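Skustatau (task planner)

Skustatau is a planning and control package for household robot arms, best known for the patient way it goes about putting groceries away. It grew out of an older motion library called Kolev, and people who learned on Kolev will still find many of the old command names tucked away inside it, which is a comfort to some and a small nuisance to others.

Overview

The planner takes a plain request, such as placing a drink can on a cupboard shelf, and breaks it into short stages: reach, close, lift, carry, set down. Each stage has its own checks, and if one of them fails, the software goes back a single stage and tries again before giving up on the whole job. Most development happens in the Rallau simulator, where grasps are tried against a model of the gripper and the thing to be held.

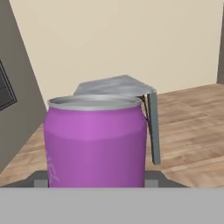
Choosing a grasp is the slowest part. The planner draws up to 2000 candidate poses, throws out any that would bump into something, and scores the ones that are left by how much room the fingers have and how easily the arm can carry on from there to the shelf. A good score early on saves a great deal of trouble later!

Shelf placement

Cupboards ask more of the software than open counters do. The open door, the shelf and the cabinet walls all go into the collision map, and the hand has to find a way in that it can also use on the way back out. Release comes only after the planner is satisfied that the shelf is carrying the load.
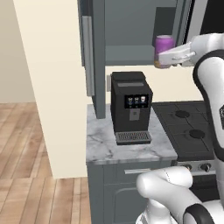
Poul Lykkegaard has argued that the release check is too cautious, and that a planner willing to trust its contact estimate would finish sooner with no more dropped items. The maintainers have kept the check, though the Prernwood branch lets users loosen it.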